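Vistwood Robotics Club -- Help Desk
Ticket: Hand-held gripper, one side slow to close
Opened: 2020-06-10
Status: Waiting on parts

Hello all, and thanks for the patience while we worked through this one! Our Year 9 group is building a sorting project for the Pretamton student challenge, and we've been using the hand-held gripper since March without any real bother. Lately the right finger lags behind the left when you squeeze, so small things tend to twist on their way in.

What we've tried so far:

Checked the screws on both arms. Two were a touch loose and got a gentle nip up -- a bit better, though it came back by the next session.

Cleaned out the slide with a dry brush. There was a fair bit of fluff in there (the art room next door has a lot to answer for).

Swapped the spring for one from the Stetsiuk kit. No change at all, so the original has gone back in.

Ran the open and close test again. The log says about 2000 cycles in total, well short of when the handbook wants the bushings looked at, but we're starting to wonder.

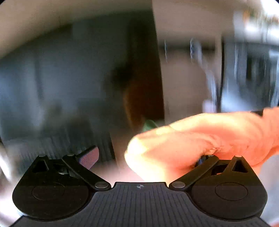 Photo: Vistwood Robotics Club

The pivot caps are the two large grey ones at the inner ends of the arms, for anyone following along at home. We can feel some play in the right one and hardly any in the left, and our best guess is a worn bushing underneath it.

We've ordered 4 from Vevard so there are spares on hand. In the meantime, could whoever has the gripper next please go easy on the squeeze and leave the caps done up? I'll add a note once the new bushings are in and we've rerun the test.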